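Oat-Based Frozen Dessert Base: Frequently Asked Questions

These answers cover the Tolis dry base for home and small-shop use. They were last revised in September by Frida Bundgaard and Natnael Dinsa. For the nut-based mix, see the separate page.

What is in the base?

Oat flour, cane sugar, coconut milk powder, tapioca starch, guar gum and salt. There is no milk, egg or soy in the formula. The vanilla version adds ground vanilla bean. The cocoa version replaces part of the oat flour with alkalized cocoa.

Is it gluten free?

The oats are bought as gluten free and each lot is tested before blending. People who react to oats themselves should not use the product.

How much water do I add?

One pouch takes 38 ounces of cold water. Whisk the powder into about a third of the water first, until no dry lumps remain, then add the rest. Adding everything at once gives a grainy mix that straining does not fully correct.

Can I use plant milk in place of water?

Yes, but reduce the amount slightly. Most plant milks already contain a gum or starch, and the combined thickeners can make the mix too stiff to churn. Start with unsweetened almond or rice milk. Full-fat canned coconut milk is not recommended at full strength. It leaves a waxy coating on the palate once frozen.

How long should the mix rest?

A minimum of 4 hours in the refrigerator, covered. Overnight is better. The starch and gum keep taking up water during this time, and the mix will be noticeably thicker when you take it out. Whisk it again before it goes into the machine.

Do I need to heat it?

No. The tapioca starch is pregelatinized and thickens cold. Heating does no harm to the vanilla version. The cocoa version gains some depth if it is brought to a bare simmer and cooled quickly – see the cocoa insert for the method.

What kind of work surface is best for mix-ins?

Any hard, clean, nonporous surface that holds a chill. Sealed granite is suitable. Set a chilled metal tray on it if the room is warm, and fold the mix-ins on the tray.

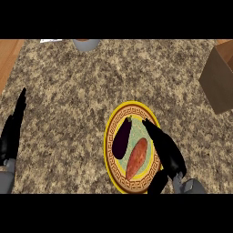
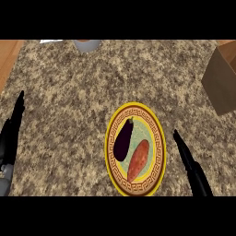 Speckled granite countertop, both views.

Which mix-ins hold up in the freezer?

Low-moisture pieces work best: toasted seeds, cookie crumbs, dark chocolate shavings, brittle. Fresh fruit freezes hard. Cook it down with sugar to a thick jam, cool it completely, and layer it in after churning. Keep the total under a fifth of the batch by weight.

Why is my batch icy?

The usual causes are a short rest, a machine bowl that was not fully frozen, or slow hardening after churning. Move the finished dessert into a shallow container, press parchment against the surface, and place it at the back of the freezer. Frequent opening of the door will also coarsen the texture over time.

Why is it too hard to scoop?

Dairy-free bases contain less air than commercial ice cream when made in a home machine. Leave the container in the refrigerator for 9 minutes before serving. A tablespoon of glucose syrup per batch also softens the set. Declan Treloar tested the same change with agave syrup and found the result softer but less stable at the edges.

Can I make it without a machine?

Yes. Freeze the rested mix in ice cube trays, then blend the cubes in short pulses. The texture is closer to a sorbet. Serve it at once. Refrozen, it turns dense.

How should I store unopened pouches?

Cool, dry and out of direct light. Once a pouch is open, use it within a month and keep it in a sealed jar. Do not refrigerate the powder – condensation causes clumping.

What is the difference between the Vitberg and Barkley sizes?

Vitberg is the single-batch pouch. Barkley is the shop-size bag and holds the same powder. Mixing instructions for the larger size are printed by weight only.

Who do I contact about a problem lot?

Write to Eyvindur Kvaran at the Hafstein office and include the lot code from the back seam. Keep the remaining powder until you have a reply.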